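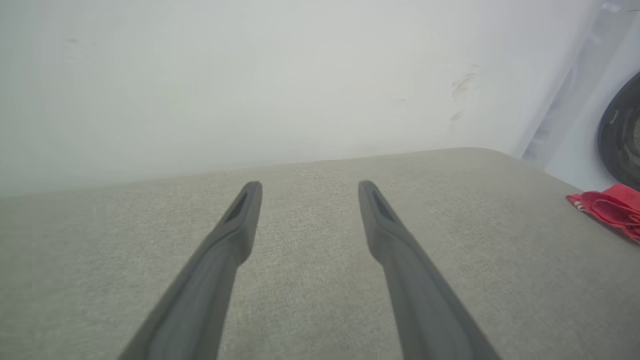
그림 1. 벌린 상태의 두 손가락. 사이에 잡힌 것 없음.

로봇 작업 안전 수칙, 3주차 유인물
담당: Fouzia Talpur / 실습 조교: Vichien Kaewkla

지난주 퀴즈에서 "그리퍼는 작으니까 괜찮다"는 답안이 꽤 나왔습니다. 손가락도 작습니다. 그래서 더 잘 끼입니다.

1. 시작 전
작업면에는 이번 작업에 쓰는 물건만 둡니다. 천 종류는 끝단까지 동작 범위 밖으로 치웁니다. 커피는 어떤 경우에도 작업 물체로 인정하지 않습니다.
비상정지 버튼은 앉은 자리에서 손이 닿아야 합니다. 일어나서 세 걸음이면 닿는다는 주장은 작년 Burkham 조 보고서에 이미 나왔고, 감점되었습니다.

2. 속도와 힘
첫 동작은 손목 속도 50 mm/s로 시작합니다. 경로를 끝까지 확인한 뒤에만 100 mm/s로 올립니다. 설정 파일에 4,000이라고 적은 분은 단위를 다시 읽어 주세요.

3. 닫힘 확인
손가락 끝이 서로 맞닿는지 빈 상태에서 먼저 봅니다. 끝만 보지 말고 그 아래 틈도 봅니다. 좌우가 어긋나 있으면 기록지에 적고 조교를 부릅니다. 손으로 밀어서 맞추는 것은 수리가 아닙니다.
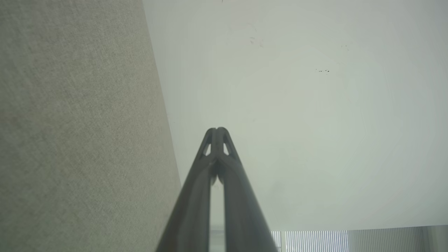 4. 기록
Prerkik 양식에 조 이름, 시작 시각, 정지 횟수와 사유를 씁니다. 사유란의 "그냥"은 받지 않습니다. 제출은 일요일 자정까지, 그 뒤에 온 메일은 월요일의 제가 읽는데 성격이 좀 다릅니다.

다음 주 읽을거리: Dogar 실습서 2장, 협동 작업 구역 표시 부분.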